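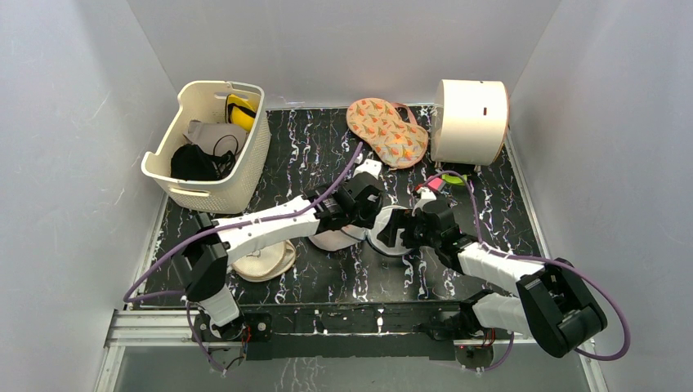
Plan de tri, panier à linge au fond à gauche.

Contrôle du coin linge, 25 avril 2018
Relevé : Radka Dumitrescu. Copie : Marin Matić.

1. Panier. Anse découpée sans arête vive : OK. Passer le doigt dans chaque ajour, un éclat de plastique suffit à tirer un fil.
2. Câbles mêlés au linge : À REPRENDRE. Rien d'électrique dans le panier, même pour cinq minutes. Les câbles vont dans le bac Prokton.
3. Petits objets sur le plan : à ranger avant de plier.
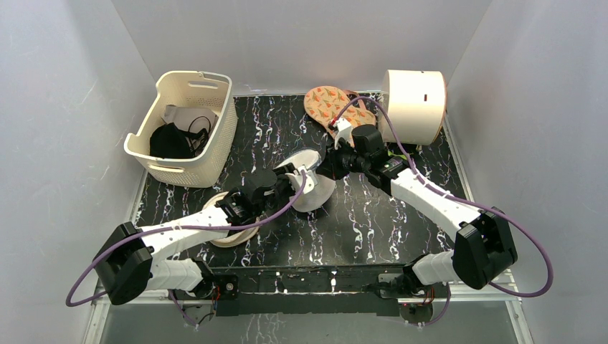 4. Chaussures et sandales : pas à côté du linge propre. Déjà signalé en février, toujours pas réglé.
5. Charge du panier : 9 kg maximum. Non pesé ce jour.
6. Filets de lavage. Vérifier la fermeture sur toute sa longueur, puis les coutures du fond.

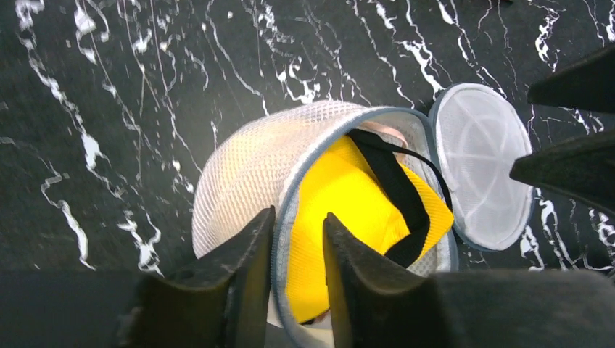 Un filet se remplit aux deux tiers, lavage à 30 degrés pour les couleurs vives. Les jaunes à part la première fois. Tout filet dont la maille est percée part au rebut, on ne recoud plus.

Prochain passage dans 30 jours. Points 2 et 4 à solder avant.

314 partages · 3 commentaires

Cor Lambrechts
Le bac Prokton est plein, il en faudrait un second.

Tassanee Bunnag
Aux deux tiers, même pour les filets ronds ?

Radka Dumitrescu
Oui, pareil. Cor, je commande le bac.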